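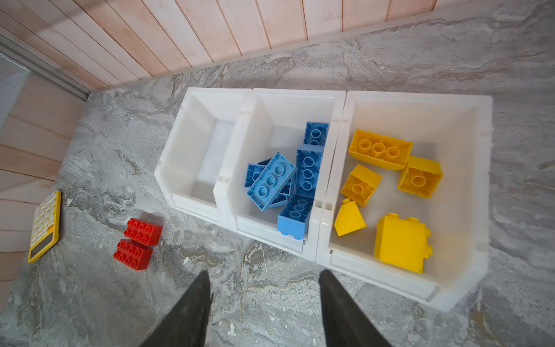 About the Cundberg cell

Cestonance is a small shop in Lirnwood. We set up sorting cells for schools and training rooms, then we keep them running. The Cundberg cell is the one we look after most, so most of this page is about it.

What it does: one arm, two fingers, camera at the wrist. Bricks go in bins by color. Blue in the middle, yellow in the wide bin on the right, red in the left one. Simple job on paper. Hard on the grippers.

How we look after it

Fingers first. Wipe both, check the tips line up when closed, check nothing is loose at the base. A finger that leans a little will push a brick along the floor insted of picking it.

Then the camera. Clean the lens, dry cloth only. Rerun the wrist calibration any time the fingers have been off — no skipping, even for a quick swap.

Bins. Side by side, lips to the front. They get nudged, it happens. Put them back, teach the drop points again, save under a new name. Do not overwrite the old file!

Test picks. 31 per visit, mixed: bricks stud side up, bricks hollow side up, the sloped roof piece, the tall block. Hollow side up is where a worn tip shows. More than two drops and the fingers come off for new pads.

The floor is marble pattern with a lot of streaks in it. Camera threshold set for that floor. Move the cell to another room and it needs setting again, allow three hours.

Repairs

Worn pads we change on site. Bent finger or a bad cable goes back to the Lirnwood bench, usualy two days. Loan fingers available, ask when you book.

Ismail is our logging tool. Every visit goes in it — drops, pads, which calibration file. Customers get a login.

Booking

Use the contact form. Tell us which cell and what it's doing wrong. Bench closed for stocktake in December, dates to follow.

Page updated 23 September 2022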